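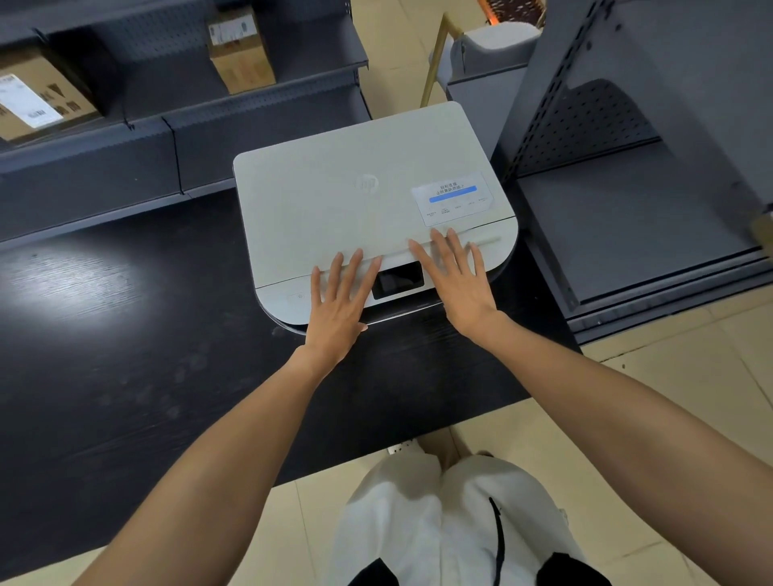 Both hands on the lid of the HP printer, at the table between the shelving units.

Diltudell Residents' and Traders' Association
Minutes of the January meeting

Efthymia Katsaros was in the chair and Gemechu Hailu took the notes. Apologies had been received from the bakery, who send their love and a tray of seeded rolls, for which many thanks. The minutes of the previous meeting were agreed with one correction: the lamp that needs mending is the one by the chapel steps and not the one by the bus shelter, which is working beautifully.

1. Visit to the Tefera open day

Most of the meeting was given over to our visit to Tefera, and Efthymia began by saying how kindly we had all been looked after, from the moment the minibus pulled in until the last of us had been prised away from the tea urn. Tefera, for those who could not come, teach robots to do ordinary jobs in shops and stockrooms, and they learn a great deal of it from watching people do the same jobs first.

Gemechu gave a very full account of the morning demonstration, which was all about handling goods in a shop aisle. He had expected something with more whirring in it, he said, and was surprised at how long was spent on where a person puts their hands. The printer was the piece everybody remembered. Our guide talked us through how flat palms on a lid differ from a grip at the sides, and why a boxy thing with rounded corners is harder for a machine to take hold of than you or I would think. Efthymia remarked that she had carried a good many awkward boxes in her years at the hardware shop and had never once been asked to explain how.

After the coffee break we were shown the robot from Nendach at work on a row of cartons. It moved two of them along a shelf and then stopped, and had to be started again, which the staff took in very good part. Several members said they had enjoyed this bit the most.

There was a good long discussion afterwards. One member asked whether such machines would be coming to shops like ours, and Gemechu passed on the guide's reply that the work was still at an early stage and that small shops with narrow aisles were a particular puzzle. The guide had also told us that the team had gathered 2588 recordings of shop tasks, and hoped to add another 1000 before the summer. Opinions in the room varied as to whether this was a lot. It was felt that the explanations had been clear and patient throughout, though those at the back would have liked a microphone.

Agreed: Gemechu to write and thank Tefera, and to ask whether somebody might come and give a talk here. Efthymia to ask the school if they would care to join us for that.

2. Other visits

Tisov have offered us a tour of their sorting hall, with room for a small party. There was interest, but three members cannot manage the stairs and it was agreed to find out first whether there is a lift. Efthymia will ring them.

3. Minibus

The minibus came back with a full tank and one umbrella, navy blue with a curved handle, which is now behind the counter at the hardware shop. The heater is still stuck on high. Gemechu knows a man and will have a word with him.

4. Any other business

The noticeboard key has been found. The rolls were finished during this item.

The next meeting will be at 7.30 in the usual room, and would members please use the side door, as the front one is being painted.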